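31st October

Back from the county hearing on the Wekuddale camping ordinance, feet cold, mood worse. I went because Sumathi Murthy said the judge would rule from the bench and I'd kick myself for missing it. She did rule, sort of. Section 4 is on hold until November, the rest stands, and both sides were out on the steps within minutes telling the reporters they had won.

I don't believe either of them.

Section 4 is the part that lets deputies haul off a tent after 2 hours' notice. Fine, good, that's paused. But the fines stay, and so does the rule about sleeping in a vehicle on Tukden Road, and that's the one they write tickets under. I read the county's own numbers last night: 134 citations since spring, and when I went down the list hardly any of them came under Section 4. So the court has frozen the piece that barely gets used. Margus Kalniņš called it "a landmark" into a microphone. He has a fundraiser coming up.

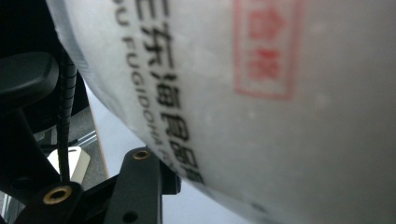

The county's lawyer, Tadhg Hayes, was no better. He told the judge the ordinance is about public health and nothing else. She asked him to point to the health finding in the text and he turned pages for a long time. Then he offered to file something later. You had a year, Mr. Hayes. I'd have liked her to say that out loud, but she only wrote it down.

Cadi Hopkin thinks I'm being sour. Her view is that a partial injunction is still an injunction, and that judges don't stop even one section unless they think the challenge has a decent chance. Maybe. I remember the Gonley sign case, where we got the same kind of order, everybody hugged, and the appeals court threw it out in two pages. The bill for that came to over $2000 in copying and filing fees, and I know because I wrote one of the checks. 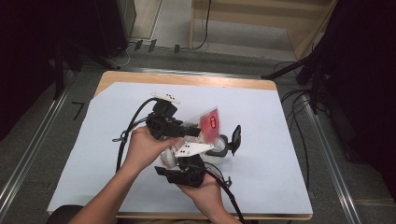
Filed under: Courts, County stuff

Things to look up before the next hearing. Whether the vehicle rule was ever challenged by itself. Whether Dzintra Org really abstained on the final vote or just left the room, as the minutes are no help. And who paid for the Adomaitis report, which both lawyers quoted and neither seemed to have read past the summary.

Sumathi wants me to write a letter to the paper. I told her I'd wait for the written order.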